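## 4. Setting the load sensor on the Nerirus washer

The box says the sensor "learns your laundry by itself." I have yet to meet one that does. Do the setup by hand, and allow an evening for it, as the drum has to run empty twice.

1. Level the machine. The bubble gauge on the lid is decorative, so use your own level, front to back and then side to side.
2. Close the door, hold **Weigh** for 5 seconds and wait for the display to show 0.
3. Run the empty Rinse cycle. If code 362 comes up, go back to step 1.
4. Empty all pockets and shake out the bedding before you load a test wash. Paper is the worst of it, and a single forgotten bag will coat everything in lint.

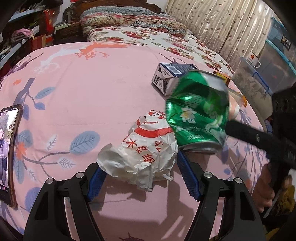
5. Load one dry bedspread or two bath towels. The display should read between 300 and 885. The manual that came in the box calls these "units" and never says of what.
6. Press **Save**. The light blinks once. Older Plillusden panels don't blink at all, so turn the dial off and on and check that the number is still there.

**Note:** The app offers to do steps 2 to 6 for you. I tried it in March and ended up with a sensor that took a pillowcase for a full load.

**Caution:** Never press **Weigh** while the drum is turning. Unplug the machine before you move it or touch the feet.

### If the reading drifts

Repeat steps 2 and 3 with the drum empty. The maker suggests a Hurkimik foot pad kit at this point. I doubt rubber pads can fix a bad zero, and I wouldn't buy them first.

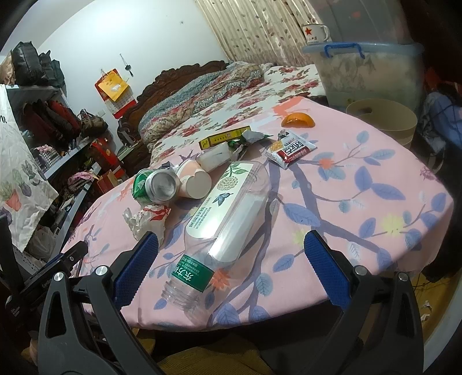
Anitha Hegde disagrees about the pads: on her upstairs floor the reading wandered after every spin until she fitted them, and she hasn't had to reset it again. She also says to skip them on concrete.

If you do fit pads, level the machine again and start over from step 2.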